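Home Projects Meetings Minutes Archive Contact

TETHAM HOUSEHOLD MANIPULATION PROJECT
Minutes of the methods meeting, 2018-04-03

Present: Edin Babić (chair), Amirhossein Parsa (minutes), representatives of Birix and Pesanwood.

1. Minutes of the previous meeting
Approved with one correction to the spelling of Shojaei under item 4.

2. Bedroom tasks
Mr. Parsa reported on the two-handed tasks in the bedroom. Work continues on cloth handling and on sweeping, both at the mattress.

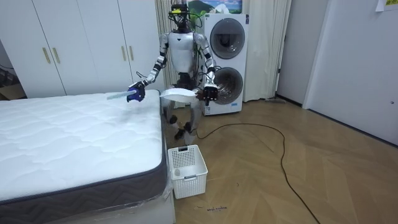
Robot at the mattress with white fabric in one hand.

Mr. Babić asked that the cloth and sweeping tasks be scored separately. Agreed.

3. Scoring method

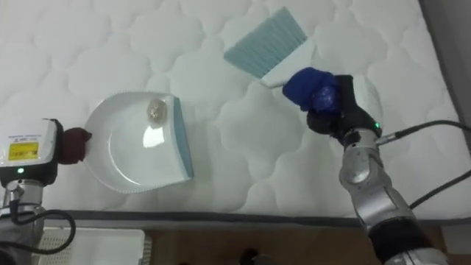 The Shojaei scale gives one score for the whole task and does not show which arm was at fault. Mr. Parsa proposed separate scores for the holding arm and the moving arm. In sweeping, the left gripper stays on the rear rim of the dustpan while the right holds the brush, and the piece of litter must end up inside the blue lip. The Birix representative supported the change but noted that older trials would need to be scored again – almost 90 in all. Adopted for new trials only.

4. Trial length
The limit stays at 60 seconds. Pesanwood had asked for a longer limit where the litter is small and light, as such items
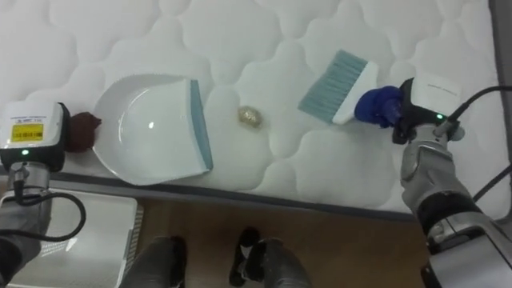 may need more than one stroke of the brush. The chair preferred to keep a single limit until 9 further sessions have been scored. No vote was taken.

5. Actions
Mr. Parsa to circulate the revised score sheet.
Birix to check the scoring of the cloth trials.
Trial length to be reviewed in August.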